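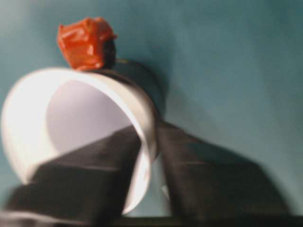
Taza blanca tumbada, con una pieza naranja rojiza encima.

22 de febrero de 2022
Cuaderno del taller de buceo, Cleltport

¡Por fin un día entero de banco! Dejo apuntado todo lo del regulador de alquiler antes de que se me mezcle con lo de mañana, y para que Melahat no tenga que descifrar mis papelitos pegados al compresor.

Equipo 324, primera etapa de pistón, segunda etapa sin compensar. Lo devolvió el grupo de Eustaquio Palacios con una nota que decía "burbujea un poco al principio". Montado en botella y abierto despacio: la presión intermedia sube y no se queda quieta, va trepando sin parar. Eso ya huele a asiento de alta, y en efecto, al abrir el pistón se ve el anillo marcado en el asiento, bien hondo y un pelín descentrado. Me encanta cuando el síntoma y la pieza coinciden así.

Cambiado el asiento y todas las juntas tóricas de la primera. El filtro tenía un polvillo verdoso en una esquina, poca cosa, pero lo he cambiado también. Ojo con esto: alguien está enjuagando los reguladores sin el tapón puesto. Evaristo, si lees esto, ¿puedes repasarlo con los chicos nuevos en el muelle?

Limpieza: cuba de ultrasonidos con el desengrasante diluido, aclarado con agua dulce y secado con aire de botella. El cuerpo salió precioso. Las roscas de la torreta necesitaron una segunda pasada con cepillo blando porque quedaba sal en el fondo.

Segunda etapa. Membrana bien, válvula de exhalación con un borde ligeramente rizado (cambiada), palanca un poco baja. La subí en dos toques hasta que rozaba la membrana sin apretarla. Primer intento: demasiado sensible, soltaba aire con solo mirarlo. Media vuelta atrás en el orificio y ahí se quedó, suave de verdad. Después de veinte purgas seguidas la intermedia vuelve a su sitio y no se mueve - ¡qué gusto ver esa aguja clavada!

Lo dejo presurizado toda la noche con el manómetro puesto. Si mañana sigue igual, al agua con él.

Otras cosas del día:

Llegó el pedido de Burkitmont. Vienen las tóricas y los asientos, faltan las boquillas pequeñas. Aurelio Villalobos dice que las mandan aparte.

Probé la grasa nueva, la Zosine, en las juntas de la 324. Se extiende mucho mejor que la de antes y no hace grumos. Quiero ver cómo aguanta hasta julio, con el agua templada y los equipos saliendo dos veces al día, antes de pasarme del todo.

El compresor marca 2.774 horas. Toca cambiar el cartucho, lo tengo en el estante de arriba, detrás de los chalecos.

Myrtle Begay me preguntó si se puede hacer un taller corto para los alumnos de nivel avanzado: desmontar una segunda etapa, verla por dentro, entender por qué respira como respira. ¡Claro que sí! Tengo el cuerpo viejo del 663, que ya no vuelve al agua y es perfecto para que lo toqueteen sin miedo. Se podría hacer la tarde antes de la salida a Figueroa, si el barco no necesita nada.

Pendiente:
Leer el manómetro de la 324 a primera hora.
Cartucho del compresor.
Revisar los latiguillos del armario, hay uno con la funda cuarteada cerca del racor.
Llamar por las boquillas.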